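The Forever Board
Can a slab of maple really outlive the kitchen it sits in? The people selling it say so.
URS THALER

Somewhere in the last few years, kitchen things stopped being things and became heirlooms. My mother's paring knife came from a gas station and she used it until the handle gave out. Mine came with a booklet. The booklet wanted me to know that I was a custodian.

I have spent most of September reading booklets like this one, and the word they all lean on is "lifetime." Nägeli promises a lifetime of service from a cutting board that costs $248. Sumivby, a smaller shop in Soltdale, guarantees its boards "for life" and then takes a page and a half to say whose. The guarantee ends if you sell the board, give it away, leave it in a sink, or forget to oil it every 20 days. I don't know anyone who oils a board every 20 days. I don't know anyone who could prove it if they did.

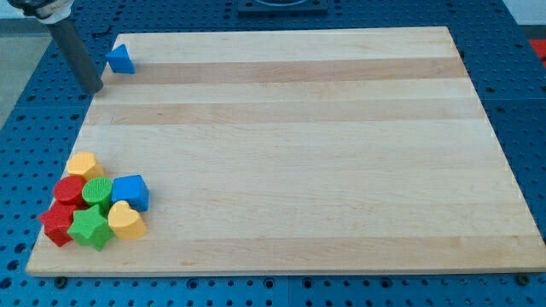 So what is the promise worth? I wrote to Sumivby and asked how many boards had been replaced under it. The answer was 22, which the company seemed proud of. I asked how many people had applied. That took a second email and then a third, and the number was 925. Some of those, I was told, were "care issues." I bet they were.

None of this makes the boards bad. Maple is good stuff, and a thick piece of it will probably see me out. But so would a cheaper one, and the cheaper one doesn't ask me to register it online. When I put this to a salesman at Wero, the kitchen store where I bought my own, he said customers like to feel they're making their last purchase. Then he showed me the new model, with a groove, and asked if I'd be trading up.

I said I'd think about it. I still have the oil he gave me, unopened, behind the rice.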